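Pledell Libraries
@pledelllibraries
2025-06-12

Reading group sets: changes to the loan service from this summer. Please read the whole thread if you run or belong to a group that borrows from us.

The Wasilewska Collection of reading group sets now holds 578 titles. Each set has enough copies for a small group, together with a folder of notes. The full list is in the online catalogue under "Group sets".

Loans will last eight weeks in place of six. Groups that meet once a month told us that six weeks left too little time to collect the books, hand them out, read them and bring them back.

A group may have two sets on loan at once and three on reservation. Sets already reserved under the old rules will be honoured, even where this takes a group over the limit.

Any group with a Pledell library card may borrow. The card must be in the name of one adult, who is responsible for the return of every copy. It is possible to move a group's record to another member's card. Please ask at the desk and bring both cards.

Lost copies: the charge is the cost of replacing the single book, and we no longer charge for the set as a whole. A copy bought second-hand will be accepted if it is the same edition and in clean condition. Please show it to staff before you remove any price label.

Collection points are Pledell Central and Runeck. Sets can be returned to either, whichever one they came from. Please do not use the night return box at Runeck for sets. The box is shallow and the folders get bent.

On the notes. Many of the older folders contain questions that came from publishers, and some refer to page numbers in hardback editions we do not hold. We are replacing these one at a time, starting with the titles most often borrowed.

We welcome notes written by groups themselves. These should be no longer than 800 words and should cover how the discussion went, which passages people returned to, and any matters a new group may wish to know before choosing the book. Plot details are acceptable if they are marked at the top of the sheet.

Notes will be filed under the name of the group and not the names of its members. Please leave out anything a member said about their own life or health, even if it was central to the evening.

Large print and audio: we hold large print copies for part of the collection only. The catalogue entry states this under "Other formats". If a member of your group needs a format we do not list, tell us when you reserve and allow four weeks.
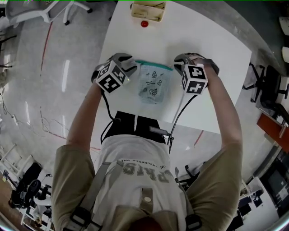
At the white table, seen from above.

New titles for the summer include short novels, two collections of letters, and the Kodalar series of translated fiction, which several groups had asked for. The Kodalar books are all under 200 pages and may suit groups that prefer a lighter month in August.

Titles being withdrawn are those with missing or badly worn copies that can no longer be bought. The list is on display at both collection points until the end of June. Groups may ask for a title to be kept by filling in the form beside it.

Starting a new group? Staff at Runeck can lend a set for a first meeting before the group has its own record. One adult card is still needed. We can also put up a notice for new members, giving the day, the place and whether there is step-free access.

Reservations under the new rules open when the catalogue is updated at the end of June. Until then, please reserve at the desk or by telephone. Replies to this thread are read during library opening hours, but we cannot take reservations here.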